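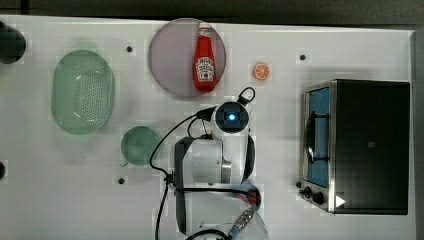 4.2 Kitchen tasks

Whether a fixed arm can do ordinary kitchen work depends a good deal on which work is meant. Moving a bottle from a plate to a shelf is close to a solved problem. Picking up thin or see-through plastic is harder, and most of our failures fell there. We logged 2478 attempts at the Sturkside bench, spread over 6 tasks, using one arm above a white table. Items were put down by hand before each attempt and were not lined up with any marks.

The overhead view in Figure 3 is typical of the layouts used. A colander, a plate with a ketchup bottle on it and a small round orange object, possibly toy fruit, share the table with whatever item the task calls for. We left the extra items in place on purpose. A home worktop is seldom clear, and earlier trials at Julwood were run on a bare surface, which made the results look better than they were.
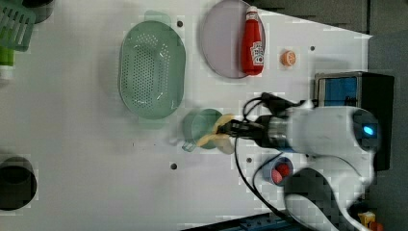
Figure 3. Overhead view of the table, with the gripper at the rim of a green measuring cup.

Grasping by the rim was the default for cups and small dishes. It needs little force, but the fingers must come down at nearly the right height – too low and they press on the base, too high and they close on air. Santoro's height correction (Section 3) was switched on for all attempts reported in this section.

We use cookies to improve your experience on this site. By continuing to browse you accept our cookie policy. Accept | Manage settings

Ubaldo Santoro scored the attempts from the overhead recordings. An attempt counted as a success only if the item was set down upright and nothing else on the table had been knocked over. This is stricter than the Clestside rule, under which a dropped item may be picked up again, so the two sets of results should not be compared directly.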